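Clellwood防静电维修套装试用评审报告

发布日期：2020年12月30日
发布部门：设备与耗材评审组

一、评审背景

本单位信息设备管理部门承担办公区、阅览区及教学机房台式计算机的日常维护工作。各维修点过去使用的防静电用品来源不一，腕带、台垫、接地线多为分批零星采购，规格互不配套，更换时常出现接头不符的情况。今年10月，设备与耗材评审组收到三个维修点联合提交的更新申请，建议统一选型。经初步询价，确定对Clellwood防静电维修套装进行试用评审，并以现用的Paulík基础型套装作为对照。

本报告所述内容仅反映试用期间的使用情况，供采购及后续管理参考。评审样品由评审组按市场价格自行购买，供货方未参与试用安排，也未在定稿前审阅本报告。

二、样品组成

送评套装装于灰色拉链收纳包内，打开后分左右两面。左面为台垫和接地线，右面为腕带、工具及小件收纳袋。按装箱单核对，全套共39件，主要包括：

双层防静电台垫一张，正面为浅灰色，背面为黑色导电层；
弹性织物腕带2条，附螺旋连接线2根；
公共接地线一根，带鳄鱼夹及香蕉插头转接件；
防静电镊子，分直头与弯头；
非金属撬棒及撬片；
防静电毛刷，宽窄各一；
螺丝刀手柄及批头组，批头收于独立塑料盒内；
可重复封口的屏蔽袋，大小两种规格；
中英文对照使用说明书一册。

说明书共25页，中文部分译文大体通顺，接地连接示意图印刷清晰。第二章中“共点接地”与“公共接地”两种译法混用，初次使用者可能误认为是两种不同的接法，建议供货方在再版时予以统一。

三、试用安排

试用在三个维修点进行，涉及的工作包括更换内存、更换电源、清理散热器积尘、重新涂抹导热材料以及报废整机的拆解分类。各点指定一名经办人填写试用记录，评审组每两周收取一次。Finbarr Noonan负责汇总记录及复核各项电气测量数据。

评审项目分为佩戴与操作、接地可靠性、台垫耐用性、工具适用性、收纳与管理五项。各项只作文字评价，不设总分。

四、佩戴与操作

腕带内侧织有导电纤维，外侧为绝缘织物，扣具采用滑动卡扣，单手可以调节。连续佩戴半个工作日后，经办人普遍反映压迫感较小，优于Paulík套装所附的硬质扣带。腕围较细的人员将卡扣收至最紧后仍略有松动，需另行选用小号腕带，而小号腕带目前不在套装之内，须单独订购。

螺旋连接线自然长度适中，拉伸后可以覆盖台面两端。线身回弹力偏大，在台面边缘操作时会对手腕形成轻微牵拉。从事镊取跳线帽、插接前置面板排线等细致动作时，部分人员将连接线绕过前臂外侧，以减轻牵拉的影响。此种做法未见对接地造成影响，但线身容易扫到已拆下的螺钉，应配合使用零件盒。

机箱侧放是本单位各维修点统一的作业姿势，主板朝上，便于自上方进行插拔和清洁，也便于将接地夹固定在机箱裸露的金属边沿。采用这一姿势时，应先断开电源线，再按下开机键数秒，使残余电荷释放，然后方可佩戴腕带并接触内部部件。

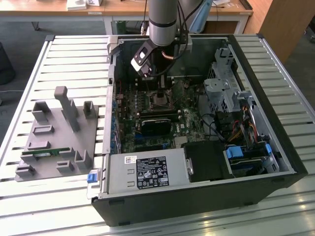 图1 台式机侧放、拆除侧板后的机箱内部

五、接地可靠性

评审组使用Rulthorpe腕带测试仪，于每日开工前对腕带及连接线进行通断检测，并在每周末复测台垫对地电阻。试用期内，两条腕带的检测结果均落在说明书标称范围之内，未出现断路报警。连接线与腕带之间采用按扣连接，插拔手感明确，经反复拆装后仍保持较好的夹持力。

公共接地线的鳄鱼夹存在不足。夹口齿形较浅，夹持喷漆较厚的机箱边沿时接触不稳，轻微移动即可能滑脱。各点后来改为夹持未喷漆的金属折边或电源固定螺钉附近的裸露部位，情况有所改善。对照套装的夹口较大、齿形较深，在这一方面表现更好。评审组认为，接地夹属于影响安全的关键部件，供货方应当改进，采购方在改进之前宜另配加强型接地夹。

需要提醒各使用部门，腕带连接线内置限流电阻，不得自行剪短、焊接或以普通导线代替。腕带不适用于显示器高压部分、开关电源内部及其他带电作业。

六、台垫耐用性

台垫平整度较好，开箱后静置一夜，折痕基本消失。表层具有一定的摩擦力，主板及扩展卡放置其上不易滑移。以异丙醇擦拭导热材料残留时，表层未见起泡或褪色；以普通洗洁剂擦拭后则留下轻微水印，并使表面电阻读数略有升高，改用专用清洁剂后恢复正常。

在拆解报废机箱的维修点，台垫受到的磨损较为明显。机箱脚垫缺失时，金属冲压边沿直接与台垫接触，拖动后留下划痕，其中一处已露出背面导电层。该点其后在台垫上加铺防静电软板，并要求搬动机箱时抬起移位。台垫尺寸可以容纳一台侧放的标准机箱，但机箱放置后余下的空间有限，拆下的部件需另置他处。工作量较大的维修点建议选购加大规格。

七、工具适用性

批头组覆盖了台式机维护所需的大部分规格，十字批头的咬合度较好，拆卸硬盘架及扩展卡挡板螺钉时未发生滑牙。手柄尾部旋帽转动顺畅，但手柄直径偏粗，在电源与光驱之间的狭窄部位难以转动，仍需使用各点原有的细杆螺丝刀。

镊子尖端对合准确。弯头镊子适合取出落入散热片间的异物，直头镊子刚性稍差，夹取较重的螺钉时前端略有张开。毛刷掉毛较少，宽刷用于清扫风扇叶片，窄刷用于内存插槽及扩展槽。撬棒硬度适中，拨动插槽卡扣时不易留下痕迹，撬片较薄，有一片在拆卸前面板时断裂。

屏蔽袋的实用性得到各点一致认可。大号袋可装入全长扩展卡，小号袋适于存放内存。封口条经多次开合后黏性下降，应视为易耗品管理，不宜长期反复使用。

八、收纳与管理

收纳包各格位置固定，缺件时一望可知，便于交接清点。包盖内侧附有透明插袋，可以放置日检记录卡。拉链在装满状态下略紧，台垫须按原折痕叠放，否则无法完全合上。长期折叠存放对台垫不利，固定工位应将台垫常设于台面，收纳包仅存放其余物品。

配套的Clusik物品登记标签由供货方随货赠送，标签上印有编号及二维码。评审组未将其列入评价范围，各部门仍按现行资产编号办法执行。

九、与对照套装的比较

Paulík基础型套装价格较低，接地夹质量较好，但缺少批头组与屏蔽袋，台垫为单层结构，边缘已有卷曲。Clellwood套装品类较全，腕带舒适度和台垫质量较优，主要短板在接地夹与撬片。对于只进行内存、硬盘更换的一般使用部门，基础型套装已能满足需要；对于承担整机拆解和部件存放的维修点，Clellwood套装更为适宜。

十、评审意见

评审组同意将Clellwood防静电维修套装列入推荐选型目录，适用范围为专职维修点，并提出下列要求：

采购时每套加配加强型接地夹一只，撬片按易耗品另行备货；
腕带每日开工前检测，结果记入记录卡，检测不合格者当即停用；
台垫对地电阻每周检测一次，表层破损露出导电层的应予更换；
腕围较细的人员由所在部门统一申报小号腕带；
原有Paulík套装状态完好的继续使用，不提前报废。

各使用部门对本报告有不同意见的，可书面提交设备与耗材评审组。套装样品现存放于评审组办公室，需要查看实物的部门可在工作时间联系办理借阅登记。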